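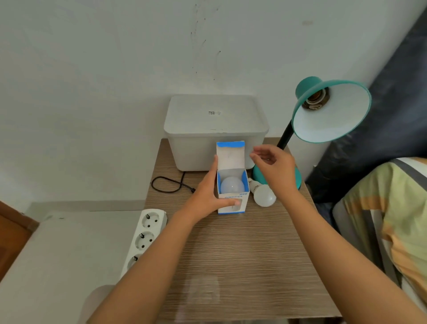
Huguette Lacroix
Research Scientist, Genomics, Amundsen

Speaker notes, 17 Feb 2020

Start with the question from January: how much RNA do we need for a decent library?

Our usual input is 200 ng. We went down to 22 ng with the Uvby kit and still got usable libraries, but duplicate reads went up. Say this before showing the gene counts.

Next, fragment size. The peak should sit near 340 bp. A sharp peak much lower down is adapter dimer. Repeat the bead cleanup and run the trace again.

Pause for questions on beads.

Then the Basora samples. Degraded RNA, so poly-A selection was a poor choice. We switched to ribosomal depletion and coverage at the 5' end improved.

Last topic is filtering. Nelex drops genes with low counts by default. Check that setting before you compare runs.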